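Building Services Support, Unit 9: Planned and Reactive Maintenance
Handout to read before the workshop

Welcome back, everyone. Last unit we spent a good long while on contracts and who pays for what, and I promised we would get to the part most of you came for, the day-to-day running of a building. So settle in, get yourself a coffee, and keep your notes from Unit 8 close by, as we'll be borrowing the Pikton building again.

Two kinds of work

Planned maintenance is anything you can put on a calendar before it is needed. Filter changes, gutter clearing, testing the emergency lights, greasing the bearings on the rooftop fans. Reactive maintenance is everything that arrives by phone - the dripping faucet, the door that won't latch, the office that is freezing while the one next door is roasting. Every building has both, and please don't let anyone tell you that a good plan gets rid of the second kind. It makes the phone ring less, and that's well worth having!

In the Pikton exercise the building logged 3892 work orders over the life of the contract. Before the workshop, I'd like you to look through the sample pages in your packet and mark each order P or R. You will find a few that could go either way (the stairwell lights are a famous one in this class) and those are the ones I want us to argue over.

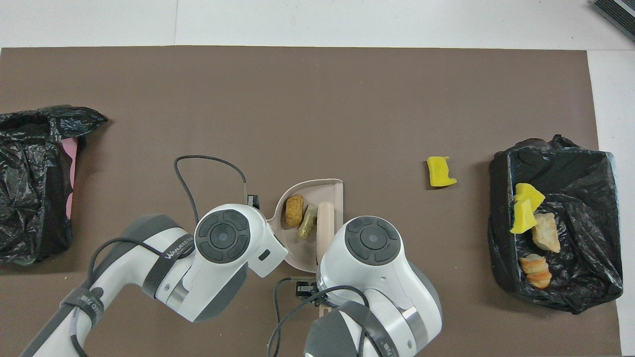

Bagged waste on the work surface. See Unit 6 for waste handling.

Setting priorities

Once a call comes in, somebody has to decide how fast to move. The Vulelport contract uses three levels, and they are plain enough that I've stuck with them for years:

Urgent: danger to people, or water going where it shouldn't. Someone attends the same day.
Soon: the space can be used, but with real trouble. Attend within 9 days.
Routine: everything else. Attend within 26 days.

Notice that these are times to attend, and the contract has a separate clause for finishing the repair. Students mix the two up every single March when the assignment comes in, so do underline it. A plumber may arrive on time, shut off a valve, and then wait on a part, and your report needs to show both of those dates.

For the workshop

Bring your marked pages, a pencil, and the Sundeck floor plan from page 21 of the packet. We'll work in pairs and build a one-year calendar for the plumbing and the air handling, then compare it with the one Bognár submitted with its bid. If you have time beforehand, read the short section on asset lists as well. It's a bit dry, I know, but the calendar goes much faster when you have it fresh in your mind.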